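About Trarkari

Trarkari is a cloth and towel service run by Waltraud Eberhard and Rezaul Sultana. We supply microfiber to cafes, salons and small offices, folded and ready for the shelf.
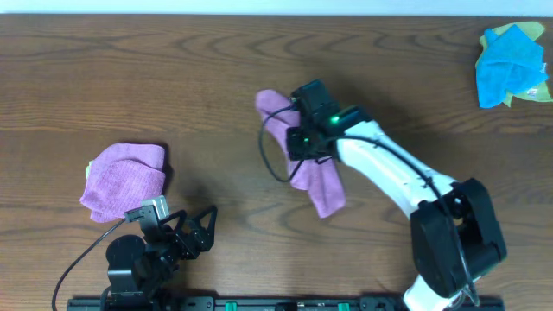
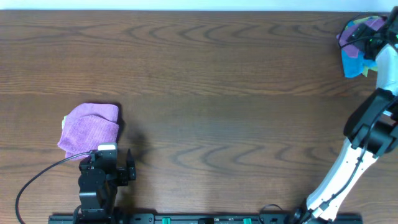 We started in November with one customer, Hendricks, and 80 cloths. Today we have 1,000 in circulation - mostly towels, plus smaller cloths for glass and counters. Waltraud handles orders and billing. Rezaul runs the folding table and the Grurneck deliveries. New accounts start with a trial bundle.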